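# A year and a bit with the arm at Tronwood

I've been at the Tronwood shop for 13 years, most of them on the handle bench, fitting and checking pulls on doors and cabinets. Last December the arm from Makance went live, and the folks upstairs asked me to put a little gallery together. My job now is mostly the rehearsal side - we run every new task in the simulator first, room and all, before the real arm gets to try it. I never thought I'd like that part, but I do!

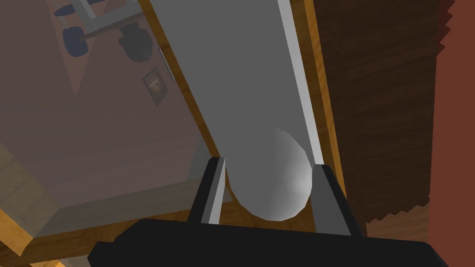
Two rendered views from the same rehearsal room, gripper in both.

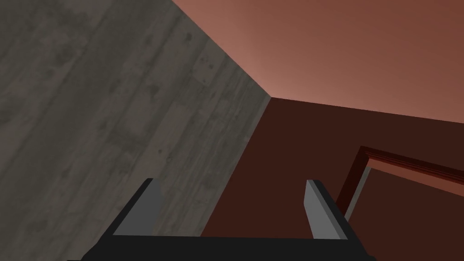

What changed most for me was my hands. I used to go home with sore thumbs after 100 handles (and on a bad shift it was more), and now I go home with tired eyes instead, which I'll take. Mornings I sit with Akolgo, our planning software, and go through the overnight runs one by one. The first of the two views is the kind I stop on longest, with the rounded end of that long gray cylinder sitting between the fingers and the grip not closed yet. I know that moment from the bench, and I've got opinions about it - loud ones, my coworkers would tell you.

We logged 2,489 runs before the Hutomton line opened, and 2 of us from the bench moved over to review them. The pay went up a little. The shop floor got quieter, and I do miss the talking, so we've started eating lunch together again at noon.

More pictures when the drawer task is ready.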